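Stostier Kitchen Simulator: Questions About the Wrist Fault
Last updated 5/21/24

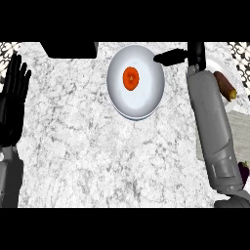 What is the wrist fault?

In some runs of the two-arm plate tasks, the right wrist stops following its commands partway through a reach. The forearm keeps moving and the wrist stays at the last angle it was given. The arm then arrives over the counter with the fingers pointed the wrong way, and the grasp either misses or pushes the food across the plate. The log shows no error when this happens, so many users took it for a bad policy.

Which versions have it?

The June release and every build after it, up to the current one. Older builds are not affected. If you never upgraded, you don't need to do anything.

Does it affect the left arm?

We have no confirmed reports from the left side. Both arms use the same controller code, but the fault depends on how joint limits are loaded, and the two arms load theirs from separate files. Yaowalak Phuthong ran the left arm through the full plate set and could not trigger it.

What causes it?

The controller keeps a buffer of 256 command steps for each joint. When a reach runs longer than that, the buffer is supposed to wrap to the start. For the right wrist it was reading a limit value in place of the wrapped index, so it kept repeating the last command it had. Short reaches never fill the buffer. Slow reaches across the counter do, and so do any reaches with a pause in them.

Kenta Higuchi found the cause after comparing two recordings of the same task, one with the pause and one without.

How can I tell if my runs were affected?

Plot the commanded wrist angle against the measured wrist angle. In a good run the two lines stay close together. In a bad run the measured line goes flat and stays flat until the episode resets. Checking the final position alone will not catch it — the forearm can still end up where it should.

There is also a script called check_wrist in the tools folder. It prints the episode number and the step where the line goes flat.

I trained on data from an affected build. Do I have to throw it out?

Not all of it. Run the script and drop the episodes it lists. In our own set of 1969 episodes, the script listed 12, and the rest were fine to keep. Your share will depend on how slow your reaches are. If you mostly work with the slow settings, expect more.

If you have already published results, please rerun the evaluation on the patched build before comparing with anyone else's numbers.

Is there a fix?

Yes. Patch 3 corrects the index and adds a warning when any joint stops following its commands. Install it over your existing build and restart the simulator. You do not need to reload your scenes or your food models.

Can I work around it without the patch?

Keep each reach under 256 steps and send a reset to the wrist controller between reaches. This works, but it is easy to forget a reset when you edit a task. We suggest it only for people who can't change builds in the middle of a study.

Could this happen on real arms?

The buffer code is part of the simulator and is not shipped in the hardware driver. The lab at Justcombe uses its own bridge between the two, and Ryota Kuroda confirmed that it does not copy the buffer. If you wrote your own bridge, check it before you send anything to hardware. Until you have done that, run at low speed, keep people out of reach of both arms, and have someone at the stop button. A frozen wrist on a moving forearm can hit the counter or the other arm.

Why didn't the collision check stop the arm?

The collision check looks at contact force. A wrist held at the wrong angle over an open counter touches nothing, so there is no force to report. The new warning in Patch 3 runs separately and compares angles.

The warning goes off but my runs look fine. Is that a bug?

Probably not. The default threshold is tight, and a heavy object in the fingers can trip it for a step or two. Raise the threshold in the controller settings if it bothers you. Please don't turn it off.

Where do I report a case that isn't covered?

Send the log, the task file and your build number to Benedetta Russo through the support form. Video helps but is not required. Please leave the log uncompressed, as the form rejects archives.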